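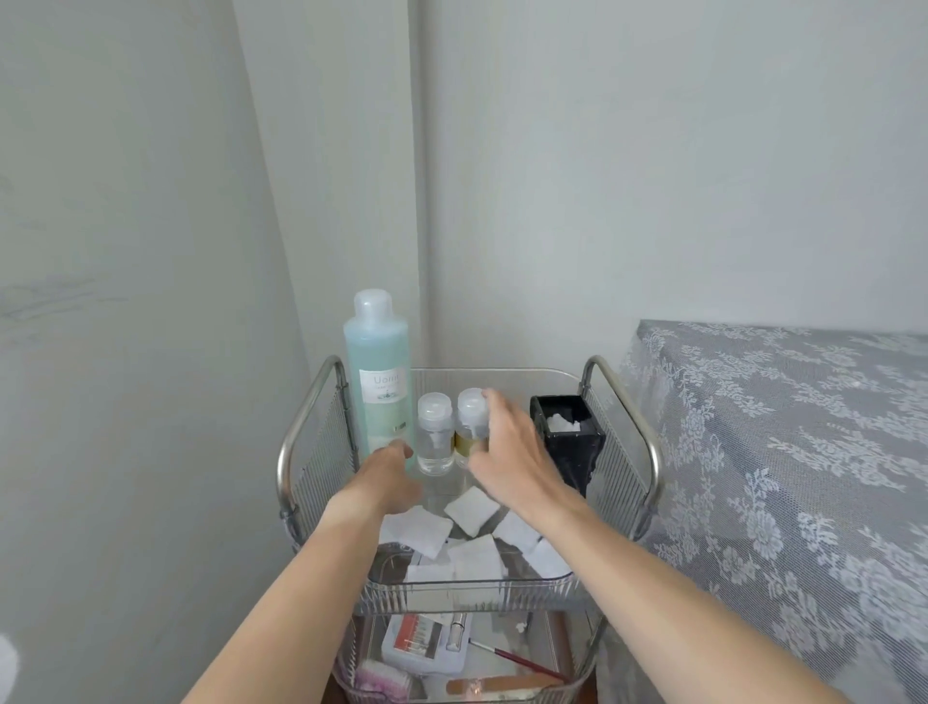 Jekcombe Clear Rolling Cart, two tiers

A small cart for nail work, facials and anything else that needs a lot of little supplies close to the chair. Both tiers are clear, so you can look down through the top one and find a brush or a nail file on the shelf underneath. Two curved metal handles rise at the sides and stay out of the way when you reach in from the front.

The cart is sold empty. Bottles, cotton, holders and tools are not included.

What goes where

Most people who buy this cart end up with the same general layout. Liquids and cotton go on top, tools go below. Tall bottles do best at the back of the top tier, where a sleeve won't catch them. Pump bottles can go in front of or beside the tall ones. Files, brushes and boxed sets lie flat on the lower shelf.

If you use square cotton pads, keep them in a holder and leave some open tray in front of it. A black holder is easy to spot against the clear tray and the white pads. Fill it with the pads standing on edge and don't pack it tight, or you will pull out three when you want one.
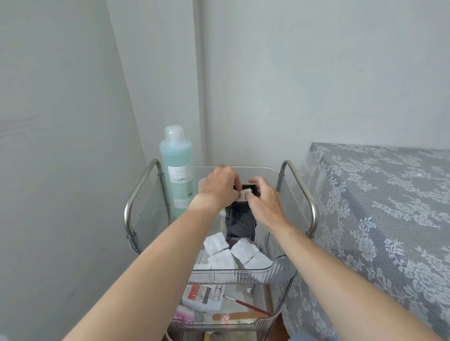

Size and placement

The cart fits in a corner next to a treatment bed or a table. Measure the gap first. You want enough room on the bed side for the handle, plus a little more so a cover or a hanging cloth doesn't get caught on it. Overall height to the top of the handles is 39 inches. The two tiers are fixed and can't be moved up or down.

Su-chen Chow, who tests salon furniture for Privier, used one beside her own table from August on. Her notes: "Rolls fine on tile and wood. On carpet I lift it. The top tray shows every drop, so I wipe it between clients."

Cleaning

Take everything off the top tier before you wipe it. Lint from cotton pads collects in the corners and along the ridges, and a dry cloth just pushes it around. Use a soft damp cloth with a drop of dish soap, then a second cloth to dry. Do not use acetone or nail polish remover on the clear parts - it clouds them and the cloudiness does not come out. If you spill remover, blot it right away.

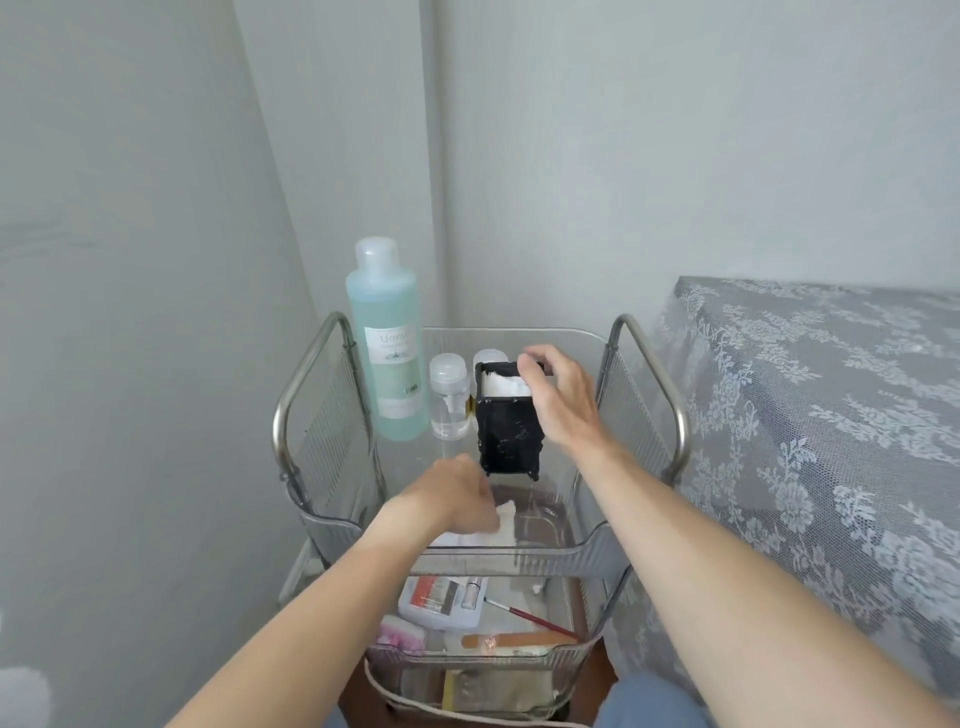 The handles can be cleaned with the same cloth. Skip scouring pads and powder cleaners, which leave fine scratches. For sticky spots, leave the damp cloth on for a minute and wipe again.

Assembly

Comes in one box with 8 screws and a hex key. Put the casters on first, then the lower tier, then the top. Leave the screws a little loose until both tiers are in, then tighten them all. Peel the film off the trays last.

Delivery and parts

Ships within two working days. Returns are accepted for 27 days, unused and in the original box. Replacement trays and casters are sold separately under the Clunix parts list. For orders of several carts, write to Beat Grabner in the trade office.

Page updated Dec 27, 2022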